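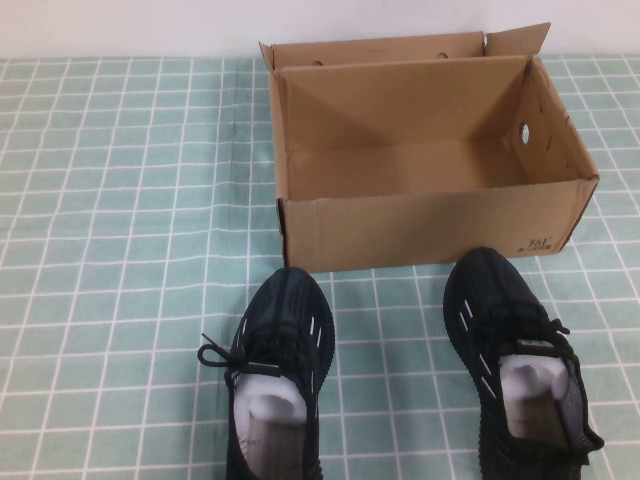
How long do neighbours get to comment on a change of use application?

Twenty-one days is the usual minimum from the date on the notice, though the council can take late comments right up until it makes a decision.

Makis Vrettos
Posted 3 April 2019

Thanks for that, but my case is a bit odd. The old chapel at the end of our lane in Idolstead has been sold and the new owner wants to turn it into two flats. I'm not against it, I'd rather see lights on in there than pigeons, but the plan shows parking on a strip of grass that I'm fairly sure belongs to the lane residents. The notice on the gatepost is dated but our letter came nine days later. Which date counts? And does the council even care who owns the grass?

Poojary
585 posts

Go by whichever date ends latest, and ring the case officer to check - mine was lovely about it and gave me an extra week. On the grass, the applicant has to sign a certificate saying they own all the land or have told whoever does. If they've ticked the wrong one, say so in your comment and send a copy of your title plan. The council won't settle who owns it, that's between you and them, but a wrong certificate can hold the whole thing up until it's put right. We had this with a barn in September and they had to send the form in again.

Grisero
12 posts

They'll pass it whatever you say, they always do round our way. Talk about parking and the bend in the lane and leave the pigeons out of it. Is it the chapel by the bus stop? My nan got married in there!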